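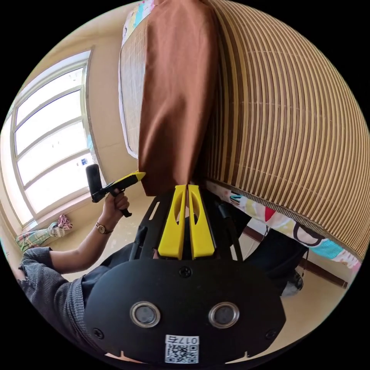 Dark grey knit, sleeve pushed up to the forearm.

Call for participants: Moura Knitwear Diary

We are looking for people who wear knitted clothes on most days of the cold season and who are willing to write down, week after week, what happens to them. The Moura Knitwear Diary is a small research and publishing project about ordinary sweaters, cardigans and vests: how they are worn, washed, stretched, repaired, passed to a cousin or finally put away. We have already collected 1,898 written entries from the first round of diaries. For the second round we would like to have new voices, especially from persons who do not consider themselves interested in clothing.

It is not necessary to knit. It is also not necessary to own something expensive or handmade. A sweater from the discount rack is as welcome as one your grandmother made, and in the first round it was often the discount one which had the longer story.

What you will do

You choose one garment and keep it for the whole period of the diary, which ends in June. Every week you write a short entry of 400 words at most. You may write less, and in a dull week two lines are enough. We ask you to mention when the garment was washed and by which method, where it is starting to pill or become thin, and any repair, also the bad ones. The cuffs and elbows deserve special attention. Many people push up their sleeves without noticing, and the ribbing remembers it for years.

Besides the diary there is one conversation by telephone with Nivaldo Leite, who edits the entries. It takes less than one hour and can be held in English, French or Portuguese.

At the end you can send us the garment for mending, if you wish so. The work is done by hand at the Grilletti studio and the garment returns to you by mail at our cost. Please tell us if it is felted, as felted wool needs another treatment and we have only one mender who accepts it.

Who can take part

- You are 18 years or older and live in Canada.
- You wear the chosen garment at least 2 times in a normal week.
- You do your own laundry, or you live with the person who does it and this person agrees to be asked.
- You can write in an understandable manner. Spelling mistakes do not disturb us and we will not correct them without your permission.

Persons who are employed in the clothing trade can apply, but we keep only a few places for them.

What you receive

Each participant who completes the diary receives $400, paid in two parts: one half after the fourth entry and the other half after the telephone conversation. If you have to stop earlier, you keep what was already paid. You will also receive a copy of the printed book. The first edition will be 1,000 copies, and your name will appear in it only if you tell us so in writing. In all other cases we use initials.

How to apply

Please write a letter or an email of one page to Abílio Tavares, project coordinator. Tell us which garment you would choose, since when you have it, and one thing about it that annoys you. Kindly do not send the garment itself at this stage, and no photographs are needed either. Put "Knitwear Diary" in the subject line, otherwise your message may go to the general mailbox and be read late.

Applications must reach us by 10th February. Everybody will get an answer, also those whom we cannot include this time.

Moura Knitwear Diary | Contact: Abílio Tavares | Privacy | © Moura, all rights reserved | Back to top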